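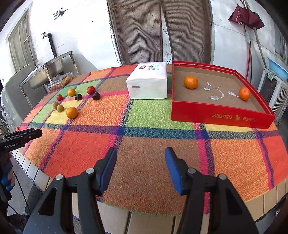 Week 6 of our course is about chores, and whether a machine can do them yet. By chores I mean the small jobs with no fixed recipe: clearing a table, putting fruit away, folding a towel. They are a good test for us, as a person does them without thinking and a robot must think at every step. Consider a table with a plaid blanket on it, two tangerines already in a red box lid, another two lying among cherry tomatoes, and a plastic container full of small brown fruits at the back. The instruction "put the tangerines in the lid" takes one second to say. The machine must decide which round things are tangerines, where the edge of the lid is, and which fruit to take first so that its fingers do not push the others away.

Please read this handout before the practical. It replaces pages 2 to 5 of the old one.

1. What works today

On the shop floor the picture is quite good, if the parts are always the same and always arrive the same way. At the Avcı packing line, which we visited in November, the arm moves 800 jars in an hour and the operator mostly watches. But when the supplier changed the colour of the lids, the line stood still for a whole morning. Nothing was broken. The camera program simply did not know the new lid.

In the home it is more difficult. There is no line, and things do not arrive in order. The best results we have seen are for picking up one thing of a known kind and placing it in an open container. If you add a second step, for example closing the container, the results fall quickly.

2. Why soft and round things are hard

A tangerine has a skin that gives a little. If you hold it too lightly, it turns between the fingers. If you hold it too strongly, you have juice on the table. A cherry tomato is worse — it is small, smooth and rolls at the first touch. A person feels the slip and corrects it before noticing. Many grippers have no feeling in the fingers at all, so the program must guess from the camera.

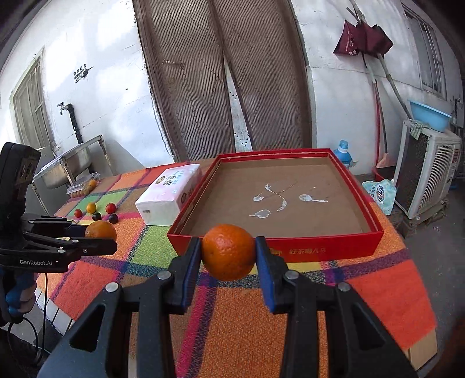

The shape of the fingers also matters. Two flat fingers are cheap and strong, but they touch a ball in only two small places. Soft pads make these places larger. In our Nurnska exercise you will try the same task with hard fingers and with padded ones, and write down what changes.

3. The Flalulance trials

Last term the students made 466 attempts at a table-clearing task with the Flalulance arm. Before you look at the results, agree in your group what you will call a success. Is it a success if the fruit is in the tray but another one fell on the floor? Last year two groups used different rules and could not compare their numbers.

The Grillance kitchen unit is not part of this task. It can turn food on a hot plate, but the food must lie in marked places, so it belongs to week 7.

4. To prepare

Choose one chore from your own home and write down every step, also the ones which seem silly. Mark the steps where you use touch and the steps where you use only your eyes. Bring one page, on paper please, and leave space at the side for comments from your partner.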